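Issue nine of Ferkum is back from the printer. 1,000 copies, 42 pages, stapled this time because the glued spines on the last one cracked.

Stemow did the printing again. They held last year's price, but the paper is a bit lighter. You can see some show-through on the comics pages. We'll ask for the heavier stock next time if we can afford it.

Subscriber copies first. There are 385 of you and the envelopes are all addressed. If you've moved since January, send us your new address before Monday, please. 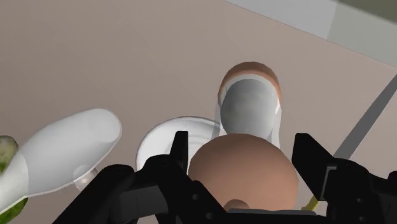 The rest go out to shops and cafes over the next fortnight. Sindeck Books will have a stack by the front counter, and so will the laundromat next door. The library takes a few for the zine shelf.

Lý on the corner has asked for a double bundle – theirs ran out in a couple of days last time, mostly to people waiting on takeaway.

It's still free. If you want to chip in for postage, there's a tin at Sindeck, or you can buy one of the leftover tea towels. We have far too many tea towels.

One correction already. The gig listing on the back page has the wrong door time for the warehouse show. It's 7 pm, not 8. Sorry to the bands.

Pitches for issue ten are open now. Rent, buses, the pool closure, whatever's bugging you. Keep it under two pages and send it as plain text – no PDFs, we have to retype them.

Posted 08/06/2019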